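6 Sep 2020
Notebook, equipment planning, simulation bench

Continuing from the June page. The question is still what we must buy for the small-parts table and what can wait until next year. I have two offers on the desk, one from Covetti and one from Skastarberg, and the total we may spend did not change.

Morning: opened the kitchen room in Miranda again and put the big arm back on its green base. I wanted to look at the reach and the finger opening before I answer Covetti about the gripper, because their offer is valid only this month. The sticks and the small gray piece are on the table as before. I moved nothing in the room.
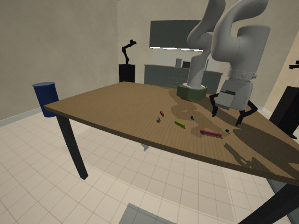

The Covetti offer is for the two-finger gripper, one spare set of fingers and the cable. Price 1727, delivery not included. Skastarberg asks more for the body, but the spare fingertips are 111 for a set and we would use many of them, if I judge from the last bench. With Covetti the fingertips come only together with the whole finger, at 229. So the cheaper offer becomes the more expensive one after a few changes. I have to make this calculation properly in the sheet and not in my head.

Questions to send to Covetti:
Can the pad be ordered alone? The drawing shows two screws, so I think yes, but the price list does not have it.
Is the adapter plate included, or is it the same plate we paid for separately last time?
Who pays the transport if we return it in the first month?

Question for Skastarberg: their delivery time is written in two places and the two places do not agree. Ask which is correct.

About the table. The real one is not ordered. I would like to keep the wooden top and put the money into the base, because on the old bench the base was the weak point and we lost two weeks with it. A wooden top we can get from the shop downstairs. Somebody please check with them if they can still cut this thickness, I asked in June and got only half an answer.

Cameras. The plan has one camera for the room and one at the wrist. The wrist camera was put in the "later" column at the last budget meeting. I think this is a mistake and I write my reasons here so I do not forget them. When the fingers are open and the piece is short, the room view does not help me much to decide if the piece is between the pads or next to them. Also the arm throws a big shadow on the wood, and the blue cubes are hard to find when the shadow is close. I went through the wrist view with the same table and I would not want to work without it.
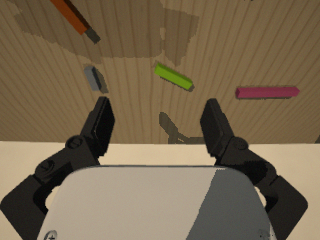
Wrist view, gripper open, nothing held. Gray block near the left fingertip, green and pink bars to the right.

If the wrist camera moves to "now", then something else must move to "later". My proposal is the second pedestal arm. We do not have a task for it before spring. The small arms can stay in the Miranda room, this costs nothing.

The lamp is a separate point. Ekura sells a flat one for almost 100, and I put it on the list with a question mark. First try with the lamps we already have in the storage room. In Miranda I can change the light direction for free, so before ordering I will make the same view with the light from two sides and compare the shadows.

Licenses: the Miranda seat is paid, do not count it twice. In the June version of the sheet it was in both tabs and I needed an hour to find the difference.

To do
- send the questions to Covetti and Skastarberg
- new tab in the sheet: cost with fingertips for one year, both offers
- ask the shop about the table top
- light test, two directions, save the views in the bench folder
- write the short text for moving the wrist camera

Not decided: spare cable. The old one still works but the connector is not tight. Look at it before the order goes out.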